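Print this page | E-mail to a friend
Last updated: January 2026

What the robot club should be graded on

I sat through the end-of-term showing at the Tivby school robot club, and I came home less impressed than the other parents. I want to say why before the school pays for another year.

The students had 11 weeks with two arms and a small pretend pet room to tidy. Every team got to show one clean run. People clapped. My niece's team got the loudest clap of all, and I clapped too, but I had also been there the afternoon before, when the same team tried the same job over and over and mostly failed. None of that made it onto their poster. The poster said "9 successful pickups." It did not say out of how many.

I asked their teacher, Weronika Kubiak, about it. She said the kids need a win, and that fourteen-year-olds who only hear about failure quit. Fair enough. I don't think a number on a poster would make anyone quit.

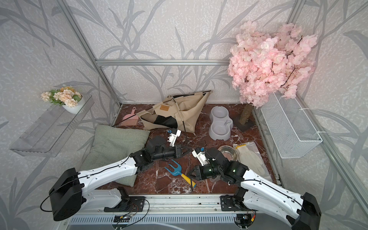
My other complaint is about who does the thinking. Much of the club's code came ready-made from Grurero, the company that sells the kit. The students changed settings until something worked — and when I asked one boy why a slower setting worked better, he shrugged and said it just did. He was polite about it. He had also spent most of a term on that setting.

Lesia Semeniuk, who helps run the club, told me I was expecting too much, and that getting two arms to stay out of each other's way is hard for adults. I believe her. Then let the students write down how hard it was. Give each team 70 tries, have them log all of them, and grade the log. A team with a bad score and a good guess about the reason should beat a team with one lucky run on video.

The school board will hear the request for 3 more kits soon. I would vote no until somebody shows me a notebook. My niece says hers is mostly drawings of cats, but there are a few pages in the back I'd like to read.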